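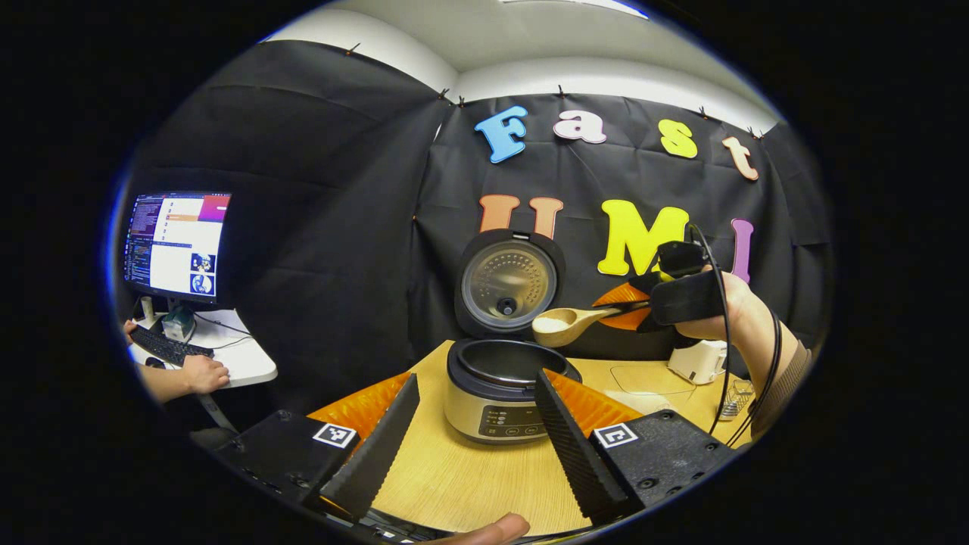 **What size of patio heater or firepit do I need for my terrace?**

The size depends on the area in which people will be seated and on how sheltered that area is. A single Postar heater is intended for one table and the chairs placed at it. A Ladeck firepit suits a wider circle of seats, provided that the ground is level and there is open sky above. Customers with an exposed or sloping terrace are asked to send us a simple sketch with measurements before placing an order.

**Which ranges does Ekport supply?**

Ekport supplies three ranges for outdoor use:

- **Postar** – upright gas heaters, free-standing, for terraces and courtyards
- **Falcão** – wall-mounted electric heaters for covered areas
- **Ladeck** – wood-burning firepits and their accessories

Spare parts are held for all current models. Parts for withdrawn models may be requested in writing, and we will confirm whether they can still be obtained.

**May I use a gas heater under an awning or in a gazebo?**

Gas heaters must not be used in any enclosed or partly enclosed space. An awning that is open on all sides may be acceptable if the clearances given in the instruction booklet can be kept in full, both above the heater and to each side. For most covered seating areas we recommend the Falcão range instead. A gazebo with its side panels fitted is treated as an enclosed space, even where one panel has been tied back.

**How high should a Falcão wall heater be mounted?**

The lower edge of the heater should be at least 210 cm above the finished floor level. The wall must be sound masonry or a structural timber post. Please do not fix the heater to cladding alone. The angle of the head can be altered once the bracket is in place, and this should be done with the power switched off at the mains and the unit fully cool.

Installation must be carried out by a qualified electrician. The largest Falcão model draws 3500 watts and needs its own circuit. We cannot accept a claim under the guarantee where the heater has been run from an extension lead or where the plug or cable has been altered.

**What may be burned in a Ladeck firepit?**

Only dry, untreated wood should be burned. Painted timber, pallets of unknown origin, garden waste and household rubbish are not suitable and may damage the bowl. Coal burns at a higher temperature than the steel is designed for and is excluded from the guarantee. Liquid fuels of any kind must never be used, either to light the fire or to revive it.

Customers who live in a smoke control area should check the rules with their local council before first use. Rules differ from one area to the next and we are not able to advise on individual addresses.

**Can I cook on the firepit?**

A grill plate is available for the Ladeck firepit and is sold separately. It rests on the rim of the bowl and should be fitted before the fire is lit. Let the flames die down to embers before any food is placed on the plate.
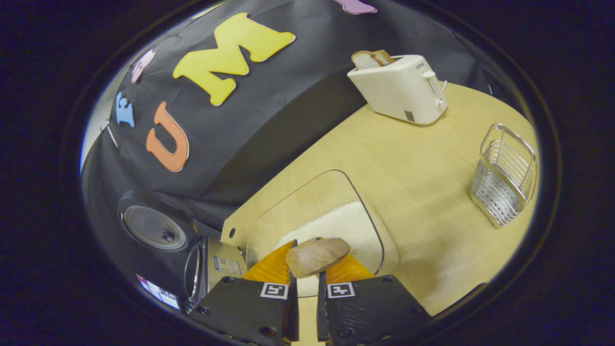 The plate should be washed in warm water after each use, dried at once and wiped with a thin film of cooking oil. It is not suitable for the dishwasher. Light surface rust may be removed with a stiff brush and does not affect the use of the plate.

**Is a cover included?**

A cover is included with every Postar heater. Covers for the Ladeck firepit are an optional extra. The firepit must be completely cold before it is covered, and ash should be emptied beforehand, as damp ash will mark the steel. Falcão heaters do not need a cover.

**How is my order delivered?**

Smaller items are sent by parcel carrier. Heaters and firepits travel on a pallet and are delivered to the kerbside only. The driver is not required to carry goods through a house, up steps or over gravel. Two adults should be present for the larger firepits – the heaviest packed carton weighs 175 kg and is best opened where it is set down, so that the parts can be moved one at a time.

Deliveries are made between 8 am and 5 pm. The carrier will contact you beforehand to agree a suitable day.

**What should I do if something is damaged or missing?**

Please check the packaging before signing and write any damage on the delivery note. Missing parts should be reported to us within 2 working days, quoting the order number and the part number shown in the instruction booklet. Replacement parts are sent free of charge. Please do not assemble or light an appliance that is incomplete.

**When should my heater be serviced?**

Gas heaters should be inspected once a year by a registered engineer. We suggest booking in June, when waiting times are usually shorter than in autumn. Hoses should be examined for cracks each time the cylinder is changed, and replaced by the date printed on them.

Electric heaters need little attention beyond an occasional wipe with a dry cloth once they have cooled. Abrasive cleaners and pressure washers must not be used on any product in the three ranges.

**How do I register my guarantee?**

Complete the card supplied in the carton and return it with a copy of your receipt. Cards may also be handed in at any Ekport showroom. The guarantee remains with the first purchaser and cannot be passed on if the product is sold.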